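Subject: Re: [likbridge-creek] April cleanup, who has waders?

Hi all,

Sorry for the slow answer, I was out at the culvert most of the afternoon and my phone was in the truck. Inger Grímsdóttir wrote:

> Is the April cleanup still on for the stretch below the Mikkelsen
> lot? Last year we ran out of bags before lunch and I ended up
> carrying bottles in my coat. Also my kids want to know if there
> will be waders in small sizes. And did the county ever say yes to
> taking the tires?

Yes, yes-ish, and yes! The cleanup is on, same stretch as last year plus the bit behind the old Zarkesico warehouse (the fence is down on the creek side now, so we can finally get in there without climbing). We start at 8:30 at the gravel pull-off. Please don't park on the grass, the people across the road were very nice about it last time but I could tell it was the last time they'd be nice about it.

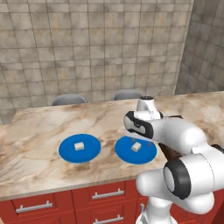 Blue plates on the kitchen island.

Bags: I have 500 of the heavy orange ones in my garage, so your coat is safe, Inger. We used up 249 last year and then everybody started stuffing things into feed sacks, and the feed sacks split on the hill. If you have work gloves, bring them, because the loaners are all size large and most of them are left hands by now.

Waders are the yes-ish. We have 15 pairs, and I think the smallest would fit a tall twelve-year-old. Anybody shorter than that can do the bank with the grabbers, which my nephew says is the better job anyway. Stay out of the water below the footbridge, all ages. The bottom is soft there and I lost a boot in it two years ago — still down there, if anyone finds a green left one.

The tires took me four phone calls. The county will pick up whatever we stack at the pull-off as long as they're off the rims and not full of mud. So somebody needs to bring a pry bar, and somebody needs to bring a friend with a strong back. We counted 118 when we walked the warehouse stretch, and I'm sure there are more under the brambles. I don't expect to get them all in one morning. If we get the ones in the channel I'll be happy, those are what catch the branches and push the water up into the field every spring.

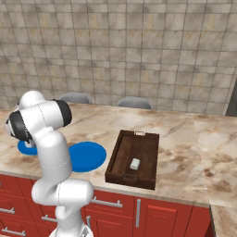 Inger wrote back to me about this part already, and she thinks we should leave the brambles alone until the fall because of the nests, and just flag where the tires are so we can find them again. I'm fine with that. I have a roll of pink tape and she has a better eye than I do, so unless someone objects I'll put her in charge of flagging.

Couple of other things while I'm typing. Utus is lending us the flatbed again, with the ramp this time, so we won't have to lift the shopping carts over the side. They want it back by 2 and swept out. I can drive it but I hate backing it down to the water, so if you're good with a trailer please write me off list and I will love you forever.
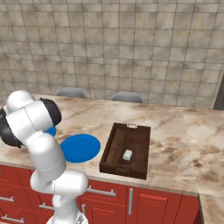 Lunch is soup at my place after, same as always, two kinds, one without meat. Come muddy, we'll hose you off in the yard. If you can bring bread or something sweet just bring it, I'm not making a sign-up sheet again after what happened with the eleven banana breads.

If it's pouring we still go. If the creek is over the second step at the footbridge we don't, and I'll write to the list by 6:30 that morning so check before you leave the house. Glass and needles go in the white buckets, never in the bags. Don't pick up needles with your hands, call me or use the tongs.

Oh, and whoever took home the long rake last year, the one with the blue tape on the handle, please bring it along. No questions asked.

See you down there,
Marnie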